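4.2 Pencils, and why we kept coming back to them

I should own up to a bias before going any further: I like pencils. I wrote most of the notes for this paper with one, and when we were picking the everyday things for the Enderness set I argued for pencils well before I had a decent reason. The decent reason came later, when we started sorting our objects by how they rest on a table and how people tell one end from the other. Pencils did something interesting on both counts, so they get a section of their own.

Start with the shape. A six-sided pencil has flats, and a flat will hold on a level tabletop where a round barrel wanders off. Anybody who has shared a sloping school desk with a round pencil knows the sound it makes on the way to the floor. We wanted both sorts in the set, and we wanted them in more than one colour (the first batch from Rellix was all the same yellow, which made for very dull spreadsheets). In the end we bought 30 pencils, kept the boxes, and labelled each one with a strip of paper tape near the sharpened end. The tape fell off a good many of them by July. I'd use a paint pen next time.

Then there are the ends. A pencil with a rubber on top is lopsided in a way that's easy to forget when you use one every day. The metal collar has ridges, the rubber is soft and grips whatever it touches, and the whole top weighs a bit more than the same length of plain wood. Try balancing one across your finger and you'll find the middle isn't quite where you thought! We did this with every pencil in the set, on a strip of card folded into a ridge, and marked the balance point with a biro. It took a whole afternoon and I enjoyed it far more than I'm probably supposed to admit in print.

As it gets sharpened the pencil loses length from one end only, so the balance point creeps towards the rubber. That sounds obvious once it's written down, but we'd recorded each pencil as one object with one length, and had to go back and add a second column for its current state. The Cevora list, which we borrowed our headings from, has the same gap. We've left the original column in so that the two sets can still be compared, and the new one sits next to it.

Position matters too. For our purposes a pencil on a table is either lying down or being held, and there's not much in between, short of a pot or a mug. Lying down, it gives you hardly any height to work with, and against a table of a similar colour it can be surprisingly easy to miss (I've put my elbow on more than one). Held upright, the same pencil is all height, and the end you notice first is whichever one is at the top. We therefore wrote down two things for every pencil: flat or upright, and which end was leading. For a flat pencil the leading end is the one nearer the long edge of the table. Not an elegant rule, I know, but it meant two of us could fill in the sheet separately and come out with the same answers.

Figure 3 has one of each. The upright pencil is held just below its collar, rubber end up, and would go down on our sheet as "upright, top leading". Its neighbour on the tabletop goes down as "flat", and makes a handy comparison for colour as well, being a reddish brown on tan.

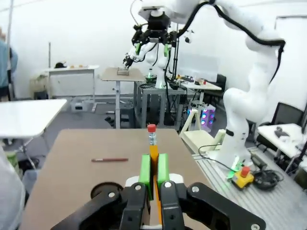 Figure 3. Yellow pencil with a red rubber, held upright; thin reddish-brown pencil lying flat on the tan tabletop.

I'd be wary of reading too much into colour from a single figure, mind you. Under the lamps in the Khamphan room our darker pencils looked nearly black by late afternoon, and the painted ones picked up a shine along whichever flat faced the light. We ended up judging colour by the window, in the morning, with the blinds up, and writing plain words in the box (red, brown, yellow) where we'd begun with a paint chart. The chart had far too many browns. Two of us argued over the same pencil for longer than I care to say, and the entry in the final sheet is simply "brown, reddish".

The remaining stationery is covered in 4.3, beginning with felt-tips, where the lid turned out to be a bigger nuisance than the pen.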